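Para onde vai a água da chuva que cai no telhado?

Oi, pessoal! Eu adoro ficar na janela quando chove forte, e foi assim que comecei a reparar nas calhas.
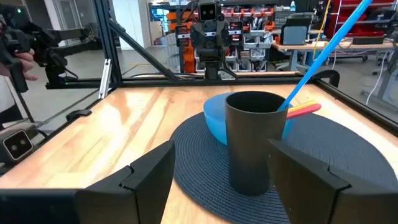 A calha é aquele canal comprido na beirada do telhado. A água escorre pelas telhas, cai ali dentro e desce por um cano até o chão. Parece pouca coisa, né? Pois uma chuva boa já jogou 300 litros de água no telhado da minha casa -- dá para encher um montão de baldes!

Sem calha, a água cai sempre no mesmo lugar, faz buraco na terra e molha a parede. Aí aparece mofo, eca!

Só que folha seca entope tudo. Lá em casa a gente chama o pessoal da Vetindale 2 vezes por ano, e em março saiu até um ninho velho. Subir no telhado é serviço de adulto, viu? Você pode ajudar do chão: se a água estiver pulando por cima da calha, avise!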